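How to Put Cushions Back on an Armchair and Clean Up the Floor Around It

Cushions end up on the floor in most living rooms, and a small armchair with a curved back is harder to arrange than a sofa. The steps below are for a velvet chair on a tile floor, but they work for most upholstered chairs. Allow 20 minutes the first time.

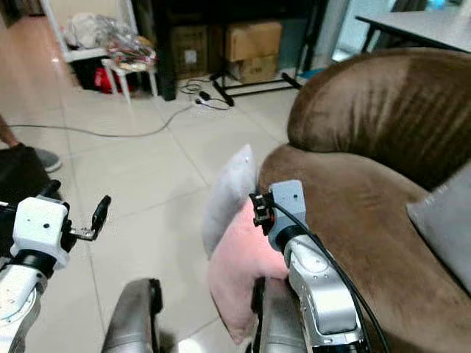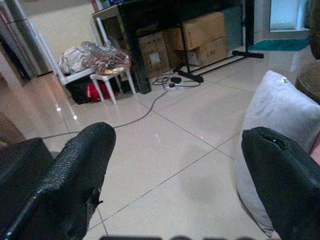
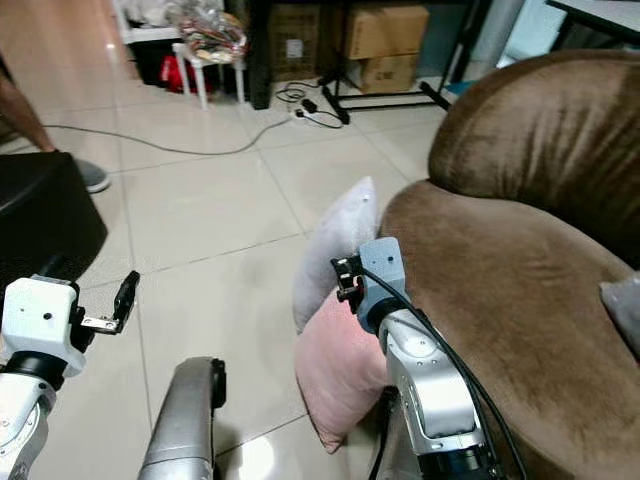

Brown velvet armchair on cream tile, with pillows leaning against the side of it.

What you need

A soft clothes brush or a velvet brush
A lint roller
A vacuum with an upholstery tool
A dry microfiber cloth
Two or three hook-and-loop cable ties

Step 1. Clear a space to work

Move anything on the floor that you could step on or trip over. Stools can go back against the wall. If you have plastic bags piled on a stool or a chair, put them all into one bag and hang it up or shelve it. You want enough open floor to walk around the front and both sides of the armchair.

Step 2. Deal with the cords

A cord running across open tile is a trip hazard, and it also catches the vacuum. Unplug what you aren't using. Move the power strip close to the wall and run the cord along the baseboard. Gather the slack into a loose loop and fasten it with a hook-and-loop tie. Don't wind it tight, and don't push it under a rug or under the chair legs.

If the cord has to cross the room, use a floor cord cover. The Trivex one I bought came in a 45-inch length, so I needed two. Measure first.

Step 3. Pick up the cushions

Take them one at a time and hold each by the sides. Lifting by one corner pulls the filling down to the opposite end, and after a few months the cushion stays that way.

Check the side that was touching the floor. Tile shows less dust than it holds, and pale covers pick it up quickly. Go over each cover with the lint roller. If there's a gray mark along the bottom edge, take the cover off and wash it according to the label. Light pink and off-white covers should be washed apart from anything dark.

Set the clean cushions on a table or a bed while you do the chair.

Step 4. Brush the chair

Vacuum the seat first, including the crease where the seat meets the back. Use low suction. Then brush the velvet in one direction, starting at the top of the back and working down. Lighter patches along the top curve and the front edge are usually just pile lying a different way. Brush those toward you, then away, and see if they even out. If a patch stays flat, hold a steamer 6 inches off the fabric for a few seconds, let it dry, and brush again. Test the steamer on a hidden spot before you do this. Some velvets don't take steam well. The Idorard chair my brother-in-law Lucian Sandu has says "no steam" on the tag under the seat.

Step 5. Fluff and place the cushions

Hold a cushion by two opposite edges and push your hands together a few times. Turn it a quarter turn and repeat. Crumpled ones may need a minute or so of this.

Start with the largest cushion. Stand it against the back of the chair, a little to one side. On a rounded back a cushion set dead center tends to slide down. The second goes in front of it and overlaps by roughly a third. If you have a third one, tuck it into the opposite corner between the seat and the arm.

Two cushions are plenty if someone sits in the chair every day. The third usually ends up on the floor again.

Color is up to you. On brown velvet I put gray at the back and pink in front. Gray in front looks flat under a ceiling light.

Step 6. Finish the floor

Vacuum or dust mop the tile where the cushions were lying, then wipe it with the dry cloth. Glossy tile shows streaks, so skip the wet mop unless there's a spill. Slide the chair forward and do the strip behind it too.

If the cushions keep falling

Check the filling. A cushion that has gone soft folds over and slides. An insert one size bigger than the cover will hold its shape better.

Check the chair as well. If the seat slopes toward the front, a square of nonslip rug pad under the rear cushion will hold it. Cut it smaller than the cushion so the edges don't show.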